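Stikby table protector, two months in

I bought the Stikby pad in January to go under the tablecloth on our dining table. It cost 40 dollars and comes rolled in a cardboard tube. Mine needed a night under some heavy books before the corners would lie down.

The pad is felt on the bottom and a thin coated layer on top. You cut it to size yourself. Kitchen scissors worked, but the felt side frays a little if you go slowly, so use long cuts. The widest roll is 90 cm, and our table is wider than that, so I had to join 2 pieces. The seam shows through a thin cloth. Through a heavy cotton one I can't find it.
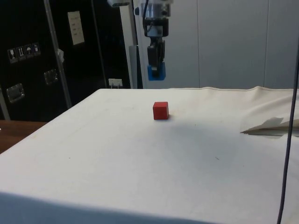

Heat is where it does well. A full teapot left no mark on the wood, and neither did a soup bowl straight from the microwave. I would still put a trivet under anything from the oven – the leaflet says the same.

Cloths slide less than they did on the old Tultham pad, which was all foam and went yellow. Cleaning is a wipe with a damp rag. It can't go in the washing machine.

Worth the money if your table is narrow. For a wide one, look for a single piece.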